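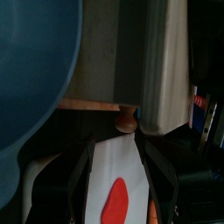 Kavmont à deux bras, 16 jours d'essai. Reçu en kit, monté avec Li-hua Wan un samedi, pas fini avant le dimanche soir. La notice est traduite n'importe comment (l'étape 40 renvoie à la 44, qui n'existe pas).

Les pinces d'abord. Mâchoires parallèles, course correcte, serrage progressif. Sur une boîte en bois à bouton rond ça passe, sur un gobelet plastique faut baisser la force sinon il se déforme. Les doigts à plaque blanche ajourée accrochent mieux que les noirs d'origine, à prendre en option direct.

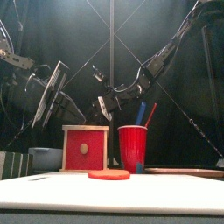

Côté bras : rigides, rien à dire. Les câbles par contre, trop longs, ça fait des boucles aux articulations et on finit par tout rattacher au collier. Vitesse bridée à 90 % chez moi, au dessus ça vibre en bout de course. Po-yen Hsu a le Damen au labo, il me dit pareil.

Caméras. Vue du dessus très bien pour le placement, on a tout le plateau et les deux bases. 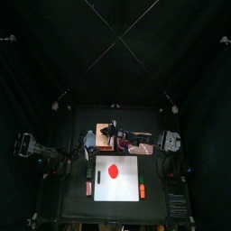
Les vues poignet, plus mitigé. Champ trop serré, un objet un peu gros et il mange un tiers de l'image. Contraste faiblard dans les zones noires. J'ai testé le support Grirnau, mieux réglable mais le pas de vis est fragile, déja foiré un.

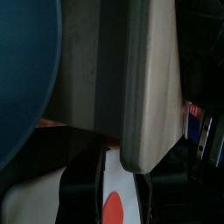
Contrôleur Cheng : démarrage lent, interface moche, mais zéro plantage depuis la mise à jour de mars. Calibration des deux bras à refaire à chaque coupure de courant, penible.

Bref, je garde. 4/5, un point en moins pour la notice et les cables.

A lire aussi
Damen ou Kavmont : quel bras pour débuter
Doigts de pince : imprimer ou acheter ?
Support caméra Grirnau, premier montage
Contrôleur Cheng, les réglages de base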